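Subject: Re: [sestik-cooks] rinsing short grain, how much is too much?

Hi all,

Jumping in on Réka's question before it sinks under the pie crust thread (which I am also going to answer, sorry, I have opinions on lard).

Réka Balogh wrote:

> I've been making rice the same way since college, which is to say
> straight from the bag into the pot. My sister-in-law was horrified.
> She rinses hers **six times**. Is that normal? Does it have to be
> a strainer? Mine has holes big enough for the rice to go right
> through and I lose half of it down the drain. Also, does anyone
> measure with the cup from the rice cooker or a regular one? I keep
> getting mush.

Okay, so! Skip the strainer. I gave mine up years ago and I do everything in a plain steel mixing bowl, the deep kind with the rolled rim. You want a lot more bowl than rice. People always grab a little cereal bowl and then wonder why they're chasing grains around the sink. Mine looks ridiculous with one person's dinner in it, but I can get my whole hand in there and swish, and the steep sides keep everything in when I tip it. 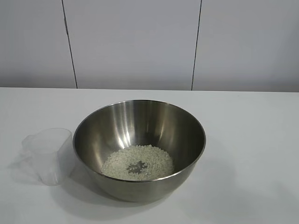 *Short grain in the big bowl, measuring cup next to it*

Cold water, swish with your fingers, pour off the cloudy stuff, do it again. I stop at three or four. Six is fine if she likes it, but the water never goes totally clear with short grain and you could stand there till November. Don't scrub hard or you'll break the grains, and broken grains are half of what makes it gluey.

On cups: I think this is your mush, Réka. The one that came with my cooker (a Gitby, old as the hills) is a lot smaller than a regular cup, and the lines inside the pot are meant for the small one. If you put in one cooker cup of rice and then a full regular cup of water, well, there you go. Pick one cup and use it for both. I lost the Gitby cup in the move, so now I use a clear plastic one for the rice and the water and ignore the lines in the pot completely.

For a crowd I go by weight: 500 grams of dry rice does 6 of us with some left for frying the next day. Drain it well after the last rinse, too. I let mine sit 12 minutes or so, whatever it takes to chop scallions.

Has anybody tried the new crop bags at Desinik? They had a sign up and I chickened out at the price.

Lard post coming later tonight,

Marcy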